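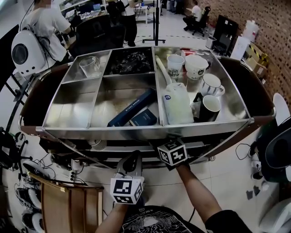

Badavon box set, reviewed by Fadi Hamdan
21 Nov 2019

I bought the Badavon box set in June and finished the last episode this week. It collects the first 2 seasons of the anime on Blu-ray, plus a 40-page booklet with episode notes and a few early character sketches.

The picture is sharp and the colors look better than they did on the old discs. I watched it with the Japanese audio. The English dub is fine, but Dadora sounds too old for a kid who is still in school.

Subtitles are easy to read, though they lag a little in the second season. The menus are slow, and you have to sit through the logo every time you change discs.

My main complaint is the extras. There is one interview, and it only covers the music. The 90 minute Brarnus movie is sold separately.

Four out of five.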